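Morero Rally Entry System, support tickets
Ticket 596: Classic car entries lose their class after saving
Status: Solved, waiting for confirmation
Opened by: Ruben De Haan, Tallthorpe Classic Vehicle Run
Handled by: Baldur Damgaard

Ruben De Haan wrote:

Good morning. I make the entry list for the Tallthorpe run and I have a problem with the vehicle classes. When I open an entry, choose the class "Pre-war cars" and press Save, the page says the entry is saved. Then I open the same entry again and the class is blank. The name of the owner, the registration number and the year of the car are all kept correctly. Only the class is lost.

I tried it in two browsers and the result is the same. I have also logged out and logged in again. It does not happen with the motorcycles, these keep their class. We must send the list to the printer for the program before 25 July 2021, so I hope you can look at it soon.

Baldur Damgaard replied:

Hello Ruben, thank you for the clear report. Can you please tell me three things? First, did you make the class list yourself, or did you copy it from an earlier event? Second, does it happen also with a new entry, or only with the old ones? Third, what do you see in the column "Class code" under Event Settings?

Please do not delete any classes at this moment. If a class is deleted, the entries in it must be assigned again by hand.

Ruben De Haan wrote:

I copied the list from the Bikamside hill climb, because they have almost the same classes as we have. With a new entry it is the same problem. In the column "Class code" the motorcycles have a short code, for example M1. The cars have a long text there, and it looks like the full description of the class. 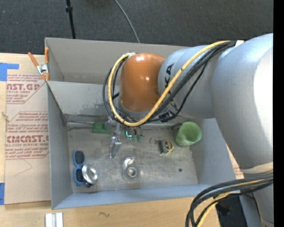 The event file was exported and I loaded it into our test system this morning. The class code may have up to 300 characters when it is imported, but the entry form accepts only a short code. So the import takes the long text without a warning, and afterwards the form cannot find it and saves nothing. I made a test class for vehicle color, with the code OR and the description "Orange", the same orange as on the rounded wrist joint of the robot arm, and this one was saved well every time. When I put the long text in the code field, it was lost again. I can now say that the fault is in the import and you did nothing wrong.

Steps to repair it:

1. Go to Event Settings, then Classes.
2. Open the first car class and copy the text from "Class code" to "Description".
3. Write a short code in "Class code". Use only letters and numbers, without spaces.
4. Press Save and do the same for the other car classes.
5. Open the entries which have a blank class, choose the class and save.

Baldur

Ruben De Haan wrote:

Thank you, I did the steps and the pre-war cars keep their class now. One question is left. The Ladefoged trophy is only for cars which drive the full road route. Before, I had this as a filter on the class, and now the filter shows an empty list. Must I make it new?

Baldur Damgaard replied:

You do not need to make a new filter. It still looks for the old long code. Open the filter, remove the old class and choose it again from the list, then press Update. The results page for the trophy uses the same filter, so it will be correct also.

I have reported the import fault to our developers and asked for a warning when a code is too long. I leave this ticket open until you have checked the trophy list.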